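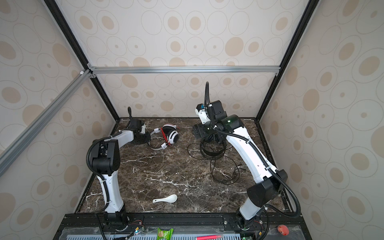 Section 4 covers the sound, subtitle and episode settings on the Trovine player. These are the settings most people change after the first evening with a foreign-language series, and they are kept separately for each profile, so a change you make for yourself does not alter what anyone else in the house hears or reads. You will need the remote, the player connected to your TV, and a pair of headphones if you plan to use private listening. Have the headphones set out on a table, like the two pairs on the brown marble top, before you begin 4.3. If you have not finished the first-time setup in Section 3, go back and do that now.

Before you start

The player must be signed in and running the Gora home screen. If your home screen shows a single row of apps and no profile name at the top, you are still on the old software. Open Settings, select System, and then select Check for update. The player restarts when the update is done.

Most of the screens described in this section use Kobzar, the free drama series that comes preloaded on the player. You can follow along with any other title. Menus inside a separate streaming app may look different, and some apps ignore the player's own settings (see 4.6).

4.1 Choosing a profile

Each Trovine player holds up to 5 profiles. One is created for you during setup and is named Main.

1. From the home screen, press the Profile button on the remote.
2. Select the profile you want to change. To make a new one, select Add.
3. Enter a name using the on-screen keyboard and select Save.
4. Choose a rating limit. The limit can be changed later with the account PIN.
5. Select Done. The name of the active profile appears at the top of the screen.

Note: Deleting a profile also deletes its watch history and saved places in every series. This cannot be undone.

If two people are watching a series together but also watch other things alone, consider making a shared profile for that series. Progress is stored by profile, and there is no way to copy a saved place from one to another.

4.2 Setting the original language

By default the player uses the menu language for audio when a dubbed track is available. To hear the original cast instead:

1. Open Settings and select Language.
2. Select Audio preference.
3. Choose Original. The other choices are Menu language and Ask each time.
4. Press Back to save.

The new setting applies from the next title you open. If something is already playing, stop it and start it again.

A few titles are listed with more than one original language. This is common with co-productions in which characters from different countries speak to each other. For these the player uses the track the supplier has marked as first. The opening episode of Kobzar is one of them, so do not be surprised if a third of the dialogue is in Italian.

Audio description tracks are handled separately. Turn them on under Settings, Accessibility, Audio description. When this is on it takes priority over the Audio preference setting, and if no description track exists in the original language you will hear the one in your menu language.

4.3 Private listening

Private listening sends the sound to headphones and mutes the TV. It works with wired headphones plugged into the remote and with wireless headphones paired to the player.

Caution: Turn the volume down before you put headphones on. The player remembers the last headphone level, and it may have been set by another person.

Wired headphones

1. Start a title and pause it.
2. Plug the headphones into the jack on the bottom edge of the remote.
3. Wait for the headphone symbol to show in the corner of the screen.
4. Press Play and adjust the volume with the buttons on the remote.

Unplugging the headphones pauses playback. Press Play to go on with the sound from the TV.

Wireless headphones

1. Put the headphones in pairing mode. The method is in the manual that came with them.
2. On the player, open Settings and select Sound, then Wireless devices.
3. Select Search. The search runs for 30 seconds.
4. Select your headphones when the name appears in the list.
5. Select Pair. If you are asked for a code, enter the one given in the headphone manual.
6. Start any title to check the sound.

If the list stays empty, make sure the headphones are not already connected to a phone or laptop. Turn off Bluetooth on that device and search again.

Fixing lip sync

Wireless sound can arrive slightly behind the picture. To correct it, pause the title, press Options, select Sound delay, and move the slider to the left one step at a time. Play a close shot of someone speaking after each step. The correction is saved for that pair of headphones and is not used for the TV speakers.

Note: Only one pair of wireless headphones can be used at a time. A second person can use wired headphones through the remote if Settings, Sound, Dual output is turned on.

4.4 Subtitles and captions

The player separates subtitles, which show the dialogue, from captions, which also show sounds and the names of speakers. Both are turned on in the same menu.

1. While a title is playing, press Options.
2. Select Text.
3. Choose a language. Tracks marked CC are captions.
4. Select This title or All titles.
5. Press Back to return to the picture.

To change how the text looks, open Settings, then Accessibility, then Text style. You can set the size, the color and the background. A sample line is shown as you make changes. The dark background is easier to read over snow, sky and other bright shots. Select Reset to go back to the standard style.

Forced subtitles

When a show is mainly in your language, short passages in another language are usually subtitled even with text turned off. These are called forced subtitles. If they are missing:

1. Open Settings, Language, Text preference.
2. Turn on Foreign passages only.
3. Restart the episode.

Leave this on even if you normally watch with no text. Science fiction and fantasy series sometimes use the forced track for invented languages too, and there is no other source for those lines.

4.5 Episode order, recaps and spoilers

Series that move between time periods can be offered in release order or story order. Release order is the default. Story order appears only when the supplier has provided it.

1. Open the series page.
2. Move down to the episode list and press Options.
3. Select Order, then Release or Story.

Changing the order does not change which episodes are marked as watched. It does change what Next episode plays, so check the list before you continue a half-finished season.

The same menu has three further settings.

Skip recap. Jumps past "previously on" segments. It is ignored when you have been away from the series for more than a month, unless you also turn on Always.

Hide descriptions. Replaces the summary and still picture of each unwatched episode with a plain card. Turn this on if you are new to a mystery series. Episode titles are still shown.

Play next automatically. Starts the next episode when the credits begin. With this off, credits play to the end and the player returns to the series page. Some series have a short scene after the credits, and automatic play will skip it.

Bonus material is not part of either order. On the Kobzar page, for instance, the interview with director Gualtiero Benedetti and writer Stepan Symonenko is under Extras. It discusses the last episode, so leave it until you have finished the season.

4.6 Settings inside other apps

Apps you install yourself may keep their own language and text settings. When the two disagree, the app wins. The Busia app, for one, uses the player's text style but has its own audio menu, and you need to choose the original language there as well.

To see which settings an app accepts from the player:

1. Highlight the app on the home screen. Do not open it.
2. Press Options and select App details.
3. Look under Shared settings. A check mark means that the app follows the player.

Signing out of an app clears any settings stored inside it. Settings stored on the player are kept.

4.7 If something is wrong

No sound from the TV. Private listening may still be on. Unplug wired headphones, or turn wireless headphones off, and wait for the headphone symbol to disappear.

Audio is dubbed after you chose Original. Confirm which profile is active. If the profile is right, press Options during playback and look at the list of audio tracks. Rights to the original track are not always included, and if it is missing from the list the player cannot add it.

Subtitles are early or late. Stop the title, return to the home screen and start it again. If the problem is in one episode only, report it from Options, Report a problem. Give the episode number and a line of dialogue where the timing is off.

Text is cut off at the bottom of the screen. Turn off overscan or zoom on your TV. If your TV has no such setting, open Text style on the player and set Position to Raised.

Message 351 appears. The player could not load the audio or text track you picked. Press OK, choose another track, and then change back. If the message returns, unplug the player from the wall, wait a minute and plug it in again.

Settings do not save. The profile may be locked. Open Profile, select Manage, enter the account PIN and turn off Lock settings.

4.8 Returning to the standard settings

1. Open Settings and select Profile.
2. Select Reset playback settings.
3. Enter the account PIN.
4. Select Reset.

Audio, text and episode settings for the active profile go back to the way they were when the profile was made. Paired headphones, watch history and installed apps are not affected. To erase the whole player, see Section 9.

Section 4 last revised 06/06/2024.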